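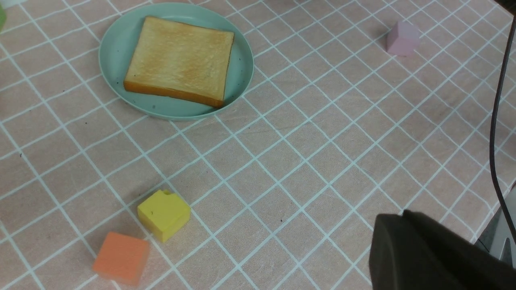 Bread going moldy by day four, what am I doing wrong?

Drurkstead Home Baking Board > Bread > Storage and keeping

mvillanueva
I bake one sandwich loaf a week, usually in the evening, and slice it the next morning. For most of the year it keeps six days in the bread box. Since we moved to the new apartment it gets green spots on day four, always on the bottom crust first. Same flour, same recipe, same pan. 500 g flour, 11 g salt, 320 g water, a spoon of oil. I wait until it is cool before it goes in the box. The kitchen is warmer than the old one but not by much.

Is it the box, the bread or the apartment?

crumbline
How long do you cool it? A loaf that size needs three hours on a rack at least. The outside feels cool after one hour and the middle is still giving off steam. Put it in a closed box then and the bottom gets damp.

mvillanueva
Two hours, maybe a bit less. But I did the same in the old place.

BeathagM
Wash the box. Once you've had one moldy loaf in there, the spores are in the corners and every loaf after that picks them up. Hot soapy water, then white vinegar, then leave it open overnight to dry. I do mine once a month and wipe the crumbs out in between.

fchauke
Refrigerator. I know people hate it, but I live near the coast and bread does not last here any other way. We eat it toasted, so I don't care if it goes a little firm.

crumbline
The fridge is the worst place for bread. It goes stale several times faster at that temperature than on the counter. You are trading one problem for another.

fchauke
Stale bread makes good toast. Moldy bread makes nothing. He didn't say how he eats it.

mvillanueva
Mostly toast in the morning and sandwiches for work. The sandwiches are why I don't want it in the fridge.

Fongchan C
Slice and freeze the whole loaf on day one. Take out what you need. Slices go straight from the freezer into the toaster, one setting higher than normal. For sandwiches, make them frozen at 7 am and they're thawed by lunch. I've done this for years and have not thrown out a slice since, apart from one bag that got lost under the peas.

Put paper between the slices if you cut them thin, otherwise they stick.

old_rye_tin
Freezing a loaf you baked yourself seems like a waste of the crust to me. I keep mine cut side down on a board with a towel over it. Five days, no mold.

Fongchan C
What kind of bread though? Yours is rye going by the name.

old_rye_tin
Sourdough rye, yes.

Fongchan C
That's a different animal. The acid keeps mold off. A yeasted white loaf with oil in it won't do five days on a board, it will dry out by day two.

old_rye_tin
Fair. I'd still try it with the towel before buying bags.

BeathagM
Marcus, what is the box made of? Does it have vents?

mvillanueva
Metal, a Flisteck, the tall one with the roll front. There are holes in the back. I just went and looked and it's pushed flat against the wall tile, so they're covered. In the old kitchen it stood on an open shelf.

BeathagM
There's your answer. Pull it out a hand's width.

crumbline
I would do that and cool it longer. Both are free. If it's still spotting on day four after two loaves, then look at the room. Is it next to the dishwasher or the kettle?

mvillanueva
Above the dishwasher. I didn't think of that.

crumbline
Move it. The steam comes up past the counter edge every time the door is opened.

chantelle_mk
Adding one more since it hasn't come up. Check that the loaf is baked through. Mine was molding early last November and I bought a probe thermometer. The middle was well under 200 F when I was taking it out. I gave it eight more minutes and the problem mostly went away. It was a wetter loaf than it looked. New apartment means new oven, and the dial can be off by a lot. Mine has to be set to 400 to get 375.

fchauke
Agree with this one. I'd check the oven before anything else.

BeathagM
I wouldn't. Bottom crust first says damp box to me. An underbaked loaf usually goes in the middle of the slice.

chantelle_mk
Mine went on the bottom.

mvillanueva
OK. Box is washed with vinegar and moved to the other side of the sink, away from the wall. I'll leave the next loaf on the rack until bedtime and borrow a thermometer from my sister. Half of it is going in the freezer regardless. Will post when I know.

mvillanueva
Two loaves later. The first one read 188 in the middle, so Chantelle was right about the oven too. Gave the second one ten extra minutes. It's on day six and clean on the bottom. No idea which change did it.

BeathagM
The box.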